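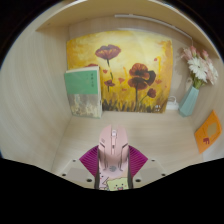
Overnight ratings vs. consolidated — which one are we using for the Sunday table?

tapedelay
Posted 29 June 2025
Before I put up the next weekly table I want to settle the basis. The last two used overnight figures for the live broadcasts and seven-day figures for the dramas, and they sat in the same column. Cavwood came out ahead of the Sullow late game by 100 viewers on that mix. Put both on overnights and the order flips.

My proposal is overnight only, all programs, with seven-day numbers in a second table when they arrive. Regional markets stay out unless both shows aired there.

gridiron_mute
Agree on one basis. Disagree on overnight. A scripted show like Cavwood picks up most of its late viewing in the first two days, and a football game picks up close to nothing. Overnight only is a table that favors sports by design. If the purpose is to rank programs, use seven-day and post a week later.

tapedelay
Then it is a week old when people read it. The overnight table is the one that gets replies.

I also don't accept that it favors sports. It measures who watched on the night. A game that runs over pushes everything behind it, and the shows behind it lose viewers in the overnight. That is a real effect and the seven-day number hides it. Look at what happened to Chidiac in November: the game ran long, the episode started late, and the first quarter hour was coded to the game. 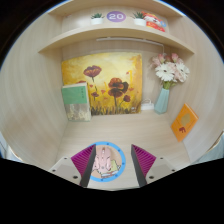 The coding problem is separate and I would footnote it. When a start time slips, the recorded program boundary should follow the actual start, but two of the markets kept the scheduled boundary. The average for the episode then includes minutes of postgame. I have no way to back that out from the published averages.

Aiguo Deng
You can get part of the way there if you have the quarter-hour data. Drop the first quarter hour and take the mean of the rest. It will read a little low for a show with a strong open, but it is at least all the same program.

gridiron_mute
Nobody here has quarter-hours for the smaller markets.

Aiguo Deng
I have them for the larger ones. For the smaller ones, leave the cell blank.

semen_fan_400
Please don't leave it blank. Semen is only shown in the small markets, so a blank there means it never appears in the table at all. Use the published average and mark it with an asterisk.

tapedelay
Asterisk is fine with me. So far:
Overnight, one column.
Delayed starts marked with an asterisk, published average kept.
Seven-day in its own table, posted when complete.

Open question is the cutoff for inclusion. I had been dropping anything with a sample under 400 homes.
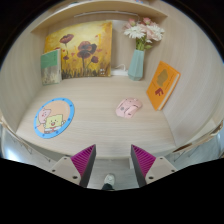
lowband: The cutoff should apply to the market, not to the program. If a market's panel is large enough, a show with a tiny audience in it is still a valid reading. Dropping by program just removes low-rated shows and raises the average of what is left.

tapedelay
It was by market. I worded it badly.

gridiron_mute
Still voting seven-day.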